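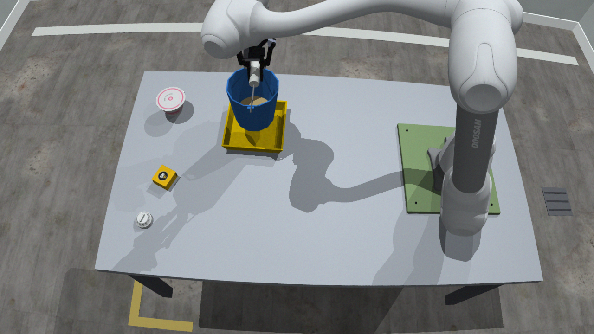 Bucket Duty: Can the Machines Do the Chores Yet?
Kovum gallery page, posted January 28, 2018

I have wanted a robot to tidy up after me since I was small enough to be the one leaving things on the floor. So of all the jobs in our simulated chore set, the bucket is my favourite, and I make no apology for giving it a page to itself! Everybody has carried a bucket. You take the handle, you lift, you put it down somewhere else, and you think about dinner the whole time. An arm has to think about the handle.

The big picture at the top is the workbench view: a white arm with DOOSAN along one of its links, reaching right across the table to a blue bucket over a yellow tray. I love how much arm there is for such a small errand. The little lidded tub, the yellow-orange box and the dial on the left are company for the bucket, and each of them is the sort of thing you'd have to work round on a real kitchen side or packing bench.

All of it is computer-rendered. We build the rooms in Floltano, our own scene kit, which means we can spill, drop and knock over as much as we like and still have a dry carpet at home.

Close in on the grip

My favourite of the two. The white cylinder is the bit a hand would close round, with the thin rod running up from it and the black fingers on either side. Look how little there is to hold on to - a few centimetres out and a gripper would be squeezing air. The jagged shadow across the white is a nice test too, as a vision system can easily take a hard shadow for an edge. 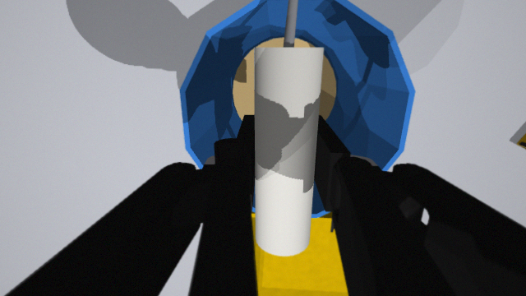
So, can they do it yet?

Yes and no, and I find both halves exciting.

The yes first. Give an arm a known bucket in a known place and it can be very good at this. In our December batch we ran the bucket job 257 times with small changes to where everything stood, and most of the runs ended with the bucket where we wanted it. I watched far more of those replays than my job required. When the fingers settle on the grip and the handle comes up straight, it is lovely to see, even on the hundredth go.

Now the no. Handles swing. A person lets the handle flop over, gives it a nudge with a knuckle and carries on, and we had to teach that as a separate skill. It took us 16 attempts to get a nudge that didn't shove the bucket along as well. Then there is weight. A bucket with something in it pulls differently from an empty one, and a bucket with water in it pulls differently from one moment to the next. We have only just begun on water.

And the house itself is the hard part. The shop floor at least stays put between shifts. At home the bucket is behind the mop, the mop is behind the door, and the dog is lying against the door. Nothing we have can cope with the dog.

Where I'd put my money

Shop-floor carrying comes first, I think: bins, tubs and trays going between the same few benches. The packing hall we visited in Plurnavberg has 24 benches, and people there walk back and forth all day with things that have handles. An arm fixed to one bench can't do the walking, but it could do the lifting on and off, and the staff we spoke to were very keen to hand that over. (They also wanted something to sweep. Everyone wants something to sweep.)

Home chores will follow in odd little pieces. I'd guess loading and unloading a tray before anything that involves cloth. Folding is still miles off and I say that as someone who checks for news of it every week.

More from the chore set

There are 14 jobs in the set so far. Turning a dial and taking a lid off are getting their own pages next, and the lid one is already giving us trouble in the best possible way. If you have a chore you'd like to see an arm try, send it in through the contact page - the duller the better!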